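Prendomex Taper Fingers for Parallel Grippers (pair, black) - Siriwardena Automation Supply

Hi, Mahfuz Bepari here. I write most of the gripper pages in this shop, and I've been using these fingers on our own bench since February, so what you get on this page is mostly my opinion with a parts list attached. The Taper is a long black finger with a wide base that narrows to a tip, sold as a pair, for picking up smallish parts off a flat table. If your parts are all the same size and sit in a tray, you probably want the Tarkness flat pads instead (cheaper, wider, very hard to break). If your parts are odd shapes lying any which way, keep reading!

What I tried them on

I like plumbing parts for this kind of thing. They're cheap, they're awkward, and every customer knows what they are. My two regulars are a little brass gate valve with a red handwheel and a piece of white plastic clamp. The valve is easy to see and annoying to hold, because you've got a spoked wheel at one end, a blocky body at the other and a short stem joining them. Grab the wheel and the body wants to swing. Grab the body across its flats and you're fine. The clamp is the opposite problem: it's a nice simple shape to pinch, but white on a white table, so your camera has to work for it.

I do all my approaches with the wrist camera on, and I leave the fingers open wide until I'm nearly over the part. You lose some of the view at the bottom to the fingers themselves, but there's still plenty of table between them to line up with.

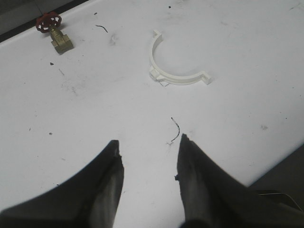 Taper fingers or flat pads?

I went back and forth on this one for weeks. I ran 100 picks with the Taper fingers and 100 with the Tarkness pads, same arm, same Arau controller, same two kinds of part. The pads dropped 13 and the Tapers dropped fewer, mostly while I was still fiddling with the closing force. Where the pads lost out was the clamp. They're so wide that they touched down on the table before they got a decent hold on it, and the arm would fault and sulk.

The Tapers get in lower and closer. They also let you go for one end of a part without bumping the other, which I didn't expect to care about and now use all the time (the valve body, mainly). What they don't do as well is big smooth things. A jar or a fat tube will roll off the tips if you don't take it deep in the fingers, and for that I'd still put the pads on.

Camera view with the fingers shut

This is a question I get a lot, so I'll answer it properly. When the fingers close they come nearly together along the middle, and with a wrist camera mounted low you're looking out over them at the table. I find it handy for aiming: put the gap in line with the thing you want and drive forward. A part straight ahead and a bit beyond the tips stays in view, and so does one off to the side.

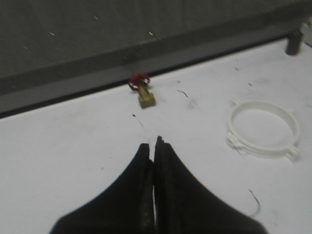
Taper fingers closed, with the valve ahead of the tips and a white plastic ring to the right.

Fitting them

Two screws per finger, both in the bag. They go straight onto the Prendomex 200 jaw plate. For the Arau gripper you need our adapter (part 514, sold separately, sorry!). Snug the screws, close the gripper gently so the faces find each other, then tighten up. Set your zero again afterwards or your first pick will be off by a hair and you'll blame the camera like I did.

Start with the closing force low and go up in small steps. Thin plastic parts will bend long before the fingers do.

Wear

The inner faces do pick up marks with use. I wipe mine with a dry cloth and swap the pair when the grip gets slippery. Spare pairs ship in the same bag with fresh screws.

In the bag

One left finger, one right finger, four screws, one hex key, one folded sheet of instructions that is smaller than it should be. Email me if you want the large print version.

Returns

Unused pairs can come back for a refund. Used pairs can't, but if one cracks in normal work send me a picture and I'll mail you another.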